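How to get a fitted sheet to stay put (and fold the thing after)

Updated 22/08/2024

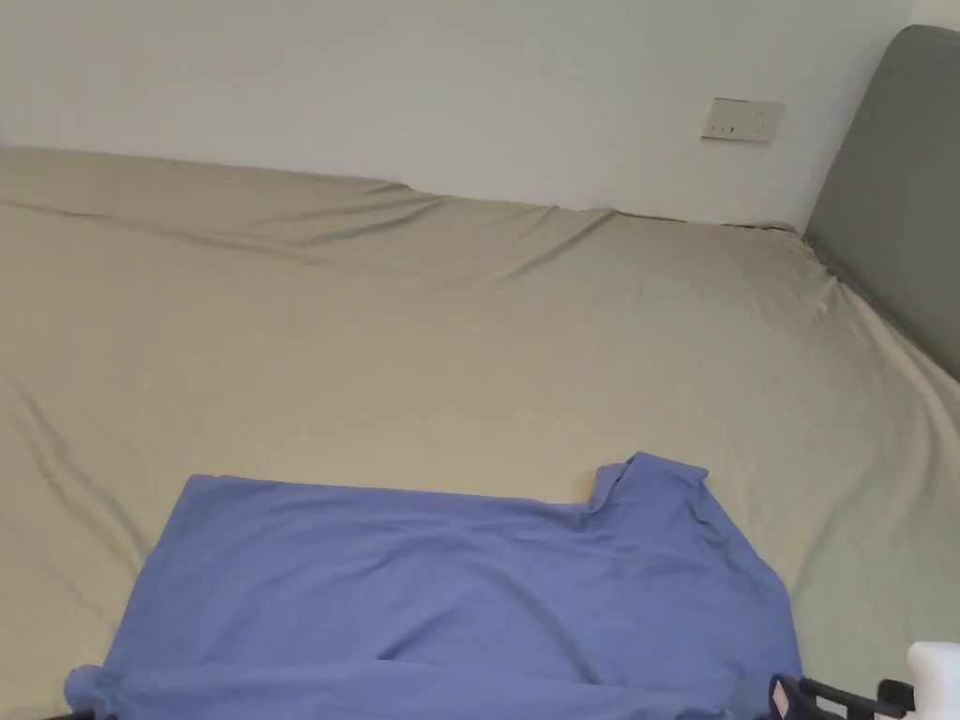 Fitted sheet on, with some shallow wrinkles.

Quick one. Been asked for this a bunch of times so writing it down properly. Covers putting it on, keeping it on, washing, folding. Skip to whatever you need.

What you need

- fitted sheet, right depth for your mattress (see below)
- tape measure
- 2 sheet straps or a set of 6 clips, only if your corners pop off
- a flat surface for folding. Bed is fine, table is better

Measure first

Most people skip this. Don't. Measure the mattress from bottom seam to top seam, then add the topper if you have one. Write it down. Sheet pocket should be deeper than that number by a couple inches, so there's something to tuck under. Too shallow and the corners ride up overnight no matter what you do. Too deep and you get baggy sides that slide around.

Pocket depth is usually on the package, in small print. Sometimes on the tag. If it only says "deep" with no number, I'd put it back.

Putting it on

1. Find the tag. On a lot of sheets it goes at the bottom right or top left corner. Check yours once, then remember it. I put a little stitch of red thread on the short side of mine so I can tell in bad light.

2. Start with the far corner at the head. The hard one, against the wall. Pull the bed out a foot if you can. If you can't, kneel on the mattress and lift the corner with one hand while you shove the sheet under with the other.

3. Go diagonal. Far head corner, then near foot corner. Doing both head corners first is how you end up fighting the last one.

4. Other two corners. Seam of the sheet should line up with the edge of the mattress. If the seam is twisted, take it off and redo that corner, takes ten seconds.

5. Tuck the sides. Push the elastic well under, all the way along — especially the long side by the wall, where fabric likes to bunch up.

6. Smooth from the middle out. Flat hands, push toward the edges, then tug down and tuck whatever's left over.

Wrinkles. You'll have some. Sheets come out of a package or a drawer with creases and most of them relax after a night or two. If it bugs you, mist with plain water, smooth by hand, leave it a half hour before you put the blanket on. I quit ironing sheets years ago.

If the corners keep coming off

- Check it's on the right way round. Short side on the long side is the usual culprit, you'd be suprised.
- Straps: run under the mattress corner to corner, clip to the sheet, tighten. Gratum ones have lasted me fine, the cheap ones I had before lost their grip fast.
- A non-slip rug pad cut to size, between mattress and topper. Good if it's the topper that moves.
- Dead elastic. Stretch it and let go. If it doesn't snap back, no clip is going to save it. Sew in new elastic or cut it up for dust cloths.

Washing

Warm, not hot. Don't stuff the machine. Close up the duvet cover before it goes in or it'll eat the fitted sheet and you get one big wet ball with a dry middle. Kazimír Beneš wrote in to say he washes sheets in a separate load and never has the problem. Fair enough, if you have the time.

Take it out of the dryer while it's a tiny bit damp and put it right back on the bed. Fewest wrinkles that way, and no folding.

Folding

1. Hold it the long way, inside out, one hand in each of two corners on a short side.

2. Bring right hand to left, flip the right corner over the left one so they nest. Right hand is free now.

3. Run down the edge, find the next corner, tuck it over the first two. Same with the last one. All four stacked on one hand.

4. Lay it down. Elastic edges facing up, folded in so you have a rough rectangle. Will be lumpy. Fine.

5. Fold in thirds the long way, then in thirds again to shelf size.

6. Store the whole set inside one of it's pillowcases. Saves digging.

Took me a good many tries before step 3 worked without looking. Juraj Zelenák lays his flat on the bed from the start and tucks the corners there, might be easier if you have short arms or a king size.

Still to come: flat sheets and hospital corners, probably September.

Contact Curnside Home Notes | © 2024 Curnside | Back to top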